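Back on the can cell this week and I am so happy with how it's coming along! A few posts on how we set up and look after it, for everyone who asked after the last thread.

Quick background: Inês Prata built the first version at Sturnivholm in February, and I took over the upkeep. Small two-finger grippers, a wooden table, a shelf, and soda cans as the workpieces. Cans are great test parts - cheap, shiny, and they dent the second your grip force is wrong.

First job every morning is finger alignment. Close the fingers slowly with nothing between them and check that the tips meet flat. If one side touches first, loosen that finger, nudge it, tighten, and try again. I love this part, it's like tuning a guitar. 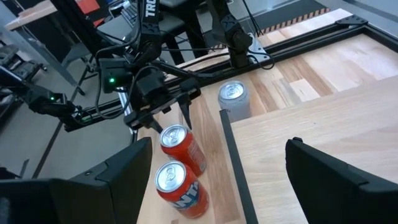

Next is cables. Every joint needs a loop with enough slack for the full swing, and I move each arm by hand through its whole range with the power off before I trust it. A tight cable can look fine for days and then you get dropouts only at one wrist angle (ask me how I know!).

We log every cycle. The arm I worked on today is at 2,717, and I do a full bolt check every 1,000. At the last one I found a mounting bolt I could turn with my fingers - so yes, keep a log!

Then the shelf. If anything gets bumped, even a tiny bit, I teach the shelf positions again before running. There are 13 saved points now and the whole set goes faster than you'd think once you get a rhythm.
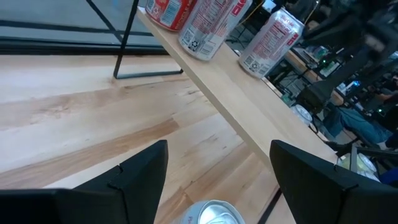
Do you have to teach all the points again after swapping a finger? Only the grasp points, as long as the new finger is the same length and the wrist hasn't moved.

Tomorrow I'm putting fresh grip tape on the spare set, and then it's on to the Vomau wrist motor, which has been making a little clicking noise I can't wait to track down.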